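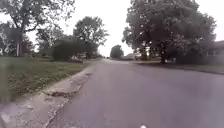 A residential road with a worn kerb, one of the things we ask people about in the Salidel study.

Call for participants: walking in your own neighbourhood

The Salidel study is looking for adults who walk near their home at least twice a week. We want to know which routes people choose, which ones they avoid, and what makes the difference. You do not need to be fit or a keen walker. Short trips to the shop or the bus stop count.

Who can take part

You must be 27 or over and have lived at your present address for at least a year. We would particularly like to hear from people who use a stick, a frame or a wheelchair, and from anyone who regularly pushes a pram. Dog owners are welcome, but we already have a good number of them and may put some names on a waiting list.

You cannot take part if you work for a council highways department or if someone in your household is already in the study.

What is involved

You will keep a walking diary for 19 days. Each entry takes a few minutes and asks where you went, how long it took, and whether anything on the way slowed you down or made you cross over. Broken kerbs, parked cars, poor lighting and steep driveways are common answers. The diary is on paper. An online version is available if you ask for it when you apply.

After the diary we will ring you for one interview of up to an hour, at a time that suits you, evenings included. Calls are recorded and typed up, and the recordings are then deleted.

Nearly 1000 people have completed a diary so far. Please carry on with your usual habits during the study and follow any public health rules that apply where you live. A diary with few walks in it is still useful to us.

Payment

You will receive a £40 shopping voucher once the interview is done. If you finish the diary but decide against the interview, you will receive £15. Postage is paid both ways. You may leave the study at any point without giving a reason.

How to apply

Write to Miroslava Rusnák, Salidel Study Office, MacAulay House, quoting reference 3936. Include your name, postcode, a daytime phone number and a line or two about where you usually walk. Large print forms can be sent out. Questions about how your information is stored should go to Raimo Honkanen at the same address.

Applications must reach us by the end of January. Diaries will be posted shortly afterwards.

Notice posted 10 Jan 2021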